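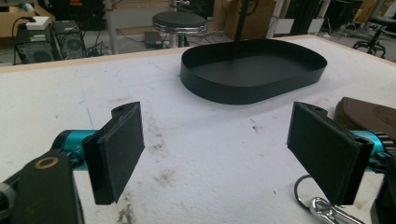
Clillow Craft Mat Review: One Year of Glue, Paint and Bad Decisions

Posted December 2022

I bought the Clillow foam mat because my back hurt. I make paper boxes and little bound notebooks, mostly in the evenings, and I'd been doing it on a kitchen table with a sheet of cardboard over it, hunched like a shrimp. A bigger, softer surface at standing height sounded like heaven, so I cleared out the back bedroom, put a door blank on two sawhorses and ordered the large mat to go on top of it.

It comes rolled, and it does NOT want to be unrolled. Mine sat under every cookbook I own for most of a week and the corners still curled up when I took them off. The instructions tell you to leave it flat "overnight," which made me laugh. In the end I stuck it down with double-sided carpet tape and that was that. If you're planning to put yours away between projects I'd think hard about it, because I can't imagine going through the cookbook business every weekend.

OK, the good stuff. It's lovely to work on. Pins go straight in, so you can hold a pattern or a piece of book cloth exactly where you want it while the glue grabs. Small things don't bounce and roll off (beads! brads! those awful tiny hinges!) and it's so quiet. I used to wake up the whole house setting eyelets and now I can do a full row after bedtime with the mat underneath and a scrap of leather on top of that. My elbows like it too. I hadn't expected to care about my elbows but here we are.

Cutting is where it gets iffy. The package says "cut-friendly" and I'd call that generous. A light pass with a craft knife is fine and the line more or less closes up. A rotary cutter with any weight behind it goes in and stays in, and after that your knife wants to fall into the same groove every single time. I now keep my old Muneck self-healing mat on top for anything serious, a small one I slide around to wherever I'm working. The two together are great. The Clillow alone, if you mostly cut, would drive you nuts.

And then the stains. White was the only color they had in the large size, and white is wonderful for seeing what you're doing and terrible for everything else. PVA peels off once it's dry, very satisfying. Acrylic mostly comes up with dish soap and a soft sponge if you catch it that day. Ink is forever. Pencil smears into a gray haze that gets a bit lighter each time I wash it and never leaves. I tried the magic-eraser type of sponge in one corner and it roughed up the surface so that corner now picks up dirt faster than the rest, so please don't do that. I've stopped minding. It's a work surface and it looks like one.

Somebody in the comments on my last post asked about heat. I wouldn't! I set a glue gun down on it for maybe ten seconds, nozzle first, and there's a dimple there to this day. An iron would be a disaster. I do my pressing on the ironing board like a civilized person.

Smell: yes, for the first few days, kind of a new-shower-curtain smell. I left the window open and forgot about it by the second week. We had it in there in January, so an open window was a commitment.

I looked at two others before I bought. The Park one is thicker and comes in green, but it's sold as tiles that lock together like a puzzle, and I know myself, I'd have had a seam running right under every piece I wanted to measure. The Drernness is gorgeous, felt on one side and cork on the other, and costs so much that I'd have been scared to put glue anywhere near it. A friend has that one and keeps a towel over it. So.

Would I buy the Clillow again? I think so, yes, though I'd get the medium and have two of them side by side, so that when one gets truly gross I could swap it out without redoing the whole table. The large has gone up in price since mine, too, which stings a bit. For paper, light sewing, painting small stuff, anything with pins, it's a happy thing to have under your hands. For leather or heavy cutting, get a proper cutting mat first and see if you still want this afterward.

Four stars. I took one off for the curling, and I'd take off another half for calling it cut-friendly if the site let me do halves.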